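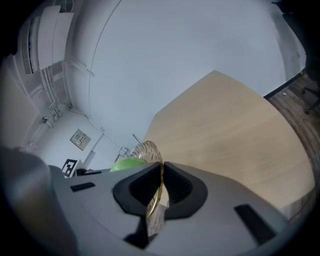
Food & Households > Working Papers > Open Access

Search this journal Search Advanced

4. What the storage diaries can and cannot tell us

The claim under review is a simple one. Households that keep whole vegetables in open containers, out in the room and in plain sight, are said to throw less of them away than households that keep them in the refrigerator drawer. It appears in consumer leaflets, in the sales material for the Trultiseck range of storage goods, and in at least one earlier paper (Godinho, the Flirkholm study), where it is stated with more confidence than the data there allow. We set out to repeat the Flirkholm work in Tillman with a larger group, and we expected a smaller effect. We did not expect to have so much trouble saying whether there was an effect at all.

4.1 Participation and loss

We recruited 71 households in Tillman. Of these, 64 returned a usable diary. The other seven are usually passed over in one line in papers of this type, and we think that is a mistake. Four of them stopped writing after a large clear-out of spoiled food, which they mentioned to us by phone when we called to ask for the diary back. If people drop out because they have just thrown away a lot of food, then the households left in the sample will look more careful than the town they come from. The Flirkholm paper does not report why its households left the study. Armindo Godinho kindly answered our letter on this point, but the reasons had not been written down at the time and could not be recovered.

4.2 The diary period

Each household kept its diary for 7 days. This is a common choice and a poor one for the vegetables at issue. A head of lettuce bought on the first day may well be eaten or spoiled by the last. A hard cabbage, a squash or a sack of onions can sit through the whole period without anything happening to it, and the diary then scores it as "not wasted." That is true in a narrow sense, but it says nothing about where the cabbage ends up. In the Flirkholm tables, long-keeping vegetables make up most of what was stored in the open, while leafy and soft ones were mostly in the drawer. We suspect that a good part of the reported benefit is the difference between a cabbage and a bag of spinach.

The problem is made worse by how the entries are coded. Our coders sorted each item by where it was kept, using "open" for any basket, bowl, crate or rack without a lid. A whole green cabbage in a round woven basket (Figure 2) is about as clear a case as the "open" code offers. Other entries were much less clear. One household kept potatoes in an open crate inside a closed cupboard. Another had a lidded bin whose lid was never put on. A third moved its carrots between the counter and the refrigerator depending on who had cooked. The coding guide we took over from the earlier study has no rule for any of these, and we doubt that two teams working separately would settle them the same way. 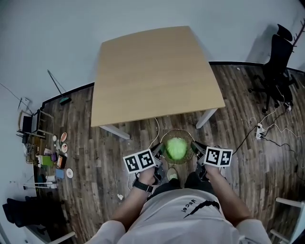
We asked a second coder to go through the entries without seeing the first set of codes. Agreement was good for cases that nobody would argue over and poor for the rest. This is a familiar pattern, and a single agreement score hides it, so we have chosen not to lead with one. Readers who want the score will find it in the supplement, along with the disputed entries in full. We would ask them to read the entries first.

4.3 Seeing and remembering

The explanation usually offered for the effect is visibility. Food that is seen is remembered, and food that is remembered gets cooked. It is an attractive idea and may even be right. But a diary study is a weak way to test it, because the diary also makes people look. Anyone asked to write down every vegetable in the house each evening has to open the drawer. Whatever advantage the open basket had as a reminder is then shared with the drawer for as long as the study lasts. On this reasoning a true visibility effect should shrink or vanish in a diary study, and a study that finds a large one has something else to explain.

Several participants said as much in their closing comments. "I used up the beets only because I had to keep writing down the beets," wrote one. We have no way of knowing how many of the others would say the same, as the closing page did not ask. It should have.

The diaries were filled in on paper by some households and through the Soteo app by others, according to preference. App users reported less waste. We place no weight on this. The app sent an evening reminder and the paper form did not, and the two groups had sorted themselves. A household that is happy to log its turnips on a phone may differ from its neighbors in any number of ways that we failed to measure, including how often it shops and how many people eat at the table.

4.4 Who owns a basket

There is one further difficulty, and we consider it the most serious. No household in either study was told where to keep its food. People who already store vegetables in the open tend to buy them whole, cook more often, and have a cool place to put them. Any of these could lower waste without help from the container. The earlier paper adjusts for household size and stops there. When we added cooking frequency, the gap between open and closed storage narrowed until we could no longer tell it apart from noise.

This does not show that open storage is useless. It may do some good in some kitchens. What we can say is that the present evidence would look much the same if it did no good whatever, and that advice to go out and buy a basket on the strength of it is premature. A fair test would have to assign the containers, run well past the life of a cabbage, and weigh the trash instead of asking about it. We describe a design along those lines in Section 5, with the costs set out item by item.

We use cookies to remember your reading preferences. Accept Manage settings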